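Learning to sleep in a house that ticks

Jun 12, 2022

So we've been in the new place for 11 nights and I have slept properly for 2 of them. I know, I know, new house, new noises, everyone says it takes a while. My sister said it took her until the second winter, which was not the comfort she meant it to be.

It isn't noise exactly. It's quiet round here, much quieter than the flat, where we had the bus stop under the bedroom window and the man upstairs who did his hoovering at midnight. I slept through all of that for years! I slept through the roadworks. I slept through a hen party getting locked out. And now I'm in a lovely dark room at the end of a lane in Vudport, and I lie there with my eyes wide open listening to a pipe.

The pipe ticks. It starts when the heating goes off and carries on for a good while, getting slower and slower, so that just when you think it's finished there's one more. Tick. Then you wait. Then you're properly awake because you're waiting. I asked Gervasio Zúñiga to have a look (he did the boiler for us the week we moved in) and he put his hand flat on the wall and said it was a healthy pipe. He was very kind about it. He said he could take up the floor if I really wanted, and gave me the sort of smile that told me what that would cost.

Anyway, I've been trying things, and a few of you asked in the comments last time what I was trying, so I'm writing it all down.

First, the tea. Golshifteh Talebi, who used to sit opposite me at work, swears by a blend from Rostami and very sweetly posted me a box of it. It tastes like a warm hedge. I quite like it now? But I was drinking a huge mug of it at ten o'clock, and you can guess how that went at three in the morning. I've moved it to after tea time (as in the meal, sorry, I do realise that sentence is a mess) and I have a small cup, and it's become a nice thing to do while the dishes are soaking. Whether it makes me sleepy I couldn't tell you.

Then the pillow. I spent far too much on a pillow. It came rolled up like a Swiss roll and I had to leave it overnight to puff itself out, and then it was so tall that I woke up with my chin on my chest. You can take some of the stuffing out, it says so in the leaflet, so I did, and now I have a carrier bag of pillow stuffing in the wardrobe and a pillow that's fine. Just fine. My old one was fine as well and it's on the spare bed looking smug.

Counting backwards from 300 in threes was Lev's idea. Lev Sirko does nights at the hospital and sleeps in the day with children playing outside, so I felt he ought to know. The trouble is I'm bad at sums, and getting one wrong annoys me enough to go back and start again. One night I got all the way down and felt so pleased with myself that I nearly woke my husband to tell him. I've swapped it for walking round my nan's old house in my head. In through the back door, past the coats, into the kitchen with the yellow tin on the side, and I try to remember what was in each drawer. String, mostly. Birthday candles. Keys to things she didn't own any more. I hardly ever get as far as the stairs, so that one is staying.

The phone has gone downstairs. I fought this for ages because it's my alarm, but I bought a little wind-up clock at the Bendura market and, yes, it ticks. I can hear you laughing. The odd thing is that I don't mind it at all, and it rather drowns out the pipe. I think it's because it's regular, you know where you are with it.

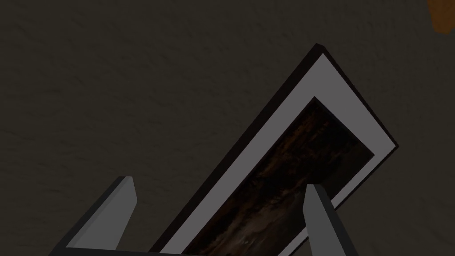
What I do miss is reading on the phone in bed, so I've gone back to paper books, and I've made a rule that they have to be ones I've read before. Nothing with a murder in it. I'm on an old gardening diary at the moment, all about somebody's trouble with slugs in 2000, and I've read the same page about lettuces four nights running. Perfect.

Annelies Danzer left a comment asking if I'd thought about just getting up when I can't drop off. I had read that somewhere and ignored it because it sounded cold. But I tried it on one of the bad nights, went down and sat on the bottom step in my dressing gown with a slice of toast, and it was properly peaceful. The sky was already going pale. There was a blackbird making a right racket in next door's hedge and the cat came and sat on my feet. I went back up after half an hour and slept until the alarm went. So thank you, Annelies, you were right and I was being stubborn.

Next on the list is curtains. The ones that came with the house are thin and let in every bit of that early light, and I've had my eye on some thick lined ones, but they can't deliver before July. Until then it's an old blanket over the rail with clothes pegs, and if anybody knows how to stop it sliding off at the left-hand end, please tell me.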